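I spent most of Saturday at the Thaler, our old convention hall by the river, and came home with sore feet and more opinions than my family wanted to hear at supper. I hadn't been inside since they redid the loading side, and I'd forgotten how big the place feels when a trade show is going full tilt – carpet rolled down every aisle, coffee lines out the door, the whole cheerful mess of it.

The hall had 984 booked events on its books over the last 10 years, according to the poster in the lobby, and I believe it. The spring home show alone brought in roughly 2000 people by lunchtime, and the lot on Husen Street was full before I'd found my gloves.
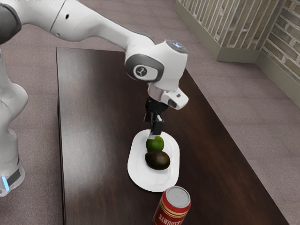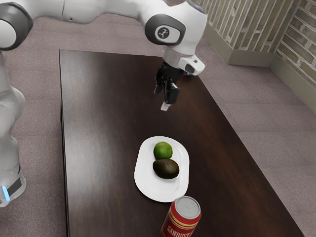 What everybody wanted to talk about was whether the city should hand the hall over to Ukunix, the management outfit that already runs the one in Flullside. I went in leaning yes. Their calendar is packed, and our winters are awfully quiet.

A reader from Flullside wrote in to say the calendar is packed with the wrong things: the quilt fair and the school band contest were priced out the second year, when a side room went up by 200 dollars a day, and neither one has come back.

Well, that gave me pause. I love the quilt fair, and I've met half my neighbors there. I'm going to the May meeting to ask what happens to the small-room rates, and I'll write up whatever I hear.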